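Staff and patients at the Civari clinic are asked to follow these steps when caring for a closed wound at home. 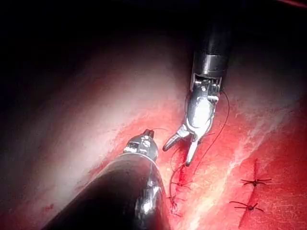

*Rosemarie Nolte*

1. Wash your hands before touching the dressing.
2. Keep the wound dry for 2 days — a sponge bath is permitted.
3. Pat the skin with a clean towel. Do not rub.
4. Attend the stitch check on day 14.

Call extension 432 if redness spreads or a fever develops. 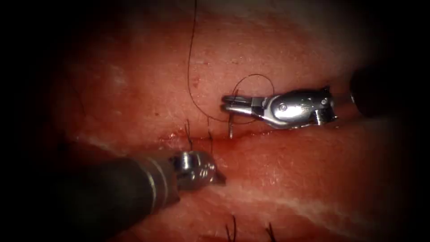
*Curved needle and black suture thread at an incision*

Revised February 2018.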